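Colladel Canvass Kit for Local Campaigns

4 min read

Sold by Tekby. Product notes by Signe Granström.

The Colladel Canvass Kit is a tablet, a rugged case, a charger and a year of walk-list software, sold to people running for school board, city council, county clerk and the like. The maker's brochure says it will "transform your ground game." We sell it and we think it's decent. We also think a lot of first-time candidates buy one when a clipboard would do the job, so please read the whole page before you order.

What the software does is simple. You load the voter file you got from your county or state party. It cuts the file into walk lists by street. Your canvasser knocks, taps a response, and the answer goes back to the main list when the tablet next finds a signal. There is a script screen, a notes field and a button for yard sign requests.

It doesn't come with voter data. People miss this, so I'm putting it near the top. You have to get the file yourself, under your own state's rules, and those rules differ on price, on who may ask, and on what you can do with the names later. If a salesperson anywhere tells you the data is "basically included," ask to see that in writing.

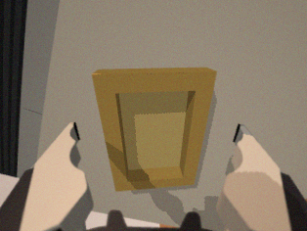 The list tools are the best part. Each tablet holds up to 2,000 doors offline, which is more than one person will walk in a weekend, and sorting odd and even house numbers works the way it should. Moving a street from one canvasser to another takes a couple of taps. Apartment buildings are weaker. Units come in sorted as text on some county files, so 10 lands ahead of 2, and your canvasser ends up going back and forth in the hallway. Colladel has known about this since at least last September. The fix is said to be coming.

Then there is the support score. The software takes party registration, voting history and your canvass answers and gives every voter a number for how likely they are to back you. I would ignore it in a local race. Plenty of those races are nonpartisan, so registration tells you less than you'd hope, and a person who skipped the last two city elections may still be furious about the new parking meters. Colladel doesn't publish how the number is made. I asked, and was sent the brochure again.

Fatemeh Abbasi ran for a township seat with two of these kits and was kind enough to send us her notes. Her team knocked on 1,330 doors. She liked the sign request button and hated the sync. "It would say everything was saved, and then a whole street would be missing until the next morning," she wrote. The street did show up in the end. She won, and says the tablet had very little to do with it.

Aicha Ait Ali, who managed a losing council race in the next county, thought the kit was fine and the training videos were a waste of an evening. She also pointed out that older canvassers had trouble reading the screen in full sun. We tried it at noon on our own lot and she's right. Turn the brightness all the way up and expect the battery to suffer.

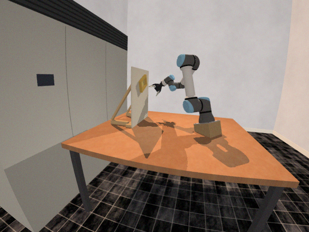

Battery life, while we're on it. Colladel claims a full day. With the screen dim and the location setting off, maybe. With the settings a canvasser would use, ours was asking for the charger well before dinner. Buy a power bank. We sell them, but the ones at the drugstore are just as good.

On cost, think about how many doors you really mean to knock. A campaign with nearly 1,000 target households and a few friends helping can do it on paper, with one patient person typing in the answers at night. The kit starts to make sense when several people are out on different streets at once and you need to know who has been where. If you only have money for the kit or a mailing, I'd do the mailing.

Check your state's reporting rules too. The tablet and the software year may have to be listed as separate expenses, and if a supporter buys the kit for you it probably counts as an in-kind contribution. Our invoice splits the two lines for that reason. We aren't lawyers, and the chat window inside the software isn't one either, whatever tone it takes. 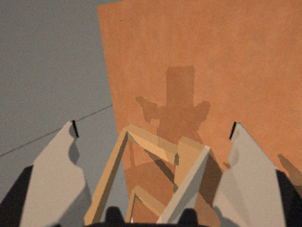 Rendering: orange-brown wooden surface with gray floor to the left.

What's in the box
Tablet with case and hand strap
Wall charger and cable
Software access for 12 months, one race
Printed quick start card

What isn't
Voter file
Cell plan (Wi-Fi works, and offline mode covers the gaps)
Text messaging, sold by Colladel as an add-on with its own contract – read the cancellation terms

The software renews by itself after the first year. Most campaigns are long over by then. Turn renewal off the day you set up the account, under Billing, then Plan, then the small gray link at the bottom. Colladel will refund a renewal if you write promptly, but you'll have to write more than once.

Returns: 50 percent back on opened kits, full price on sealed ones, up to election day in your jurisdiction. Please wipe the tablet first. We have had them come back with voter notes still on them, and some of those notes were not polite.

Related items
Giteris Phone Bank Headset
Østergaard Folding Sign Stakes
Paper Walk List Pads, Ruled
Clipboard with Storage, Letter Size
Giteris Petition Scanner (refurbished)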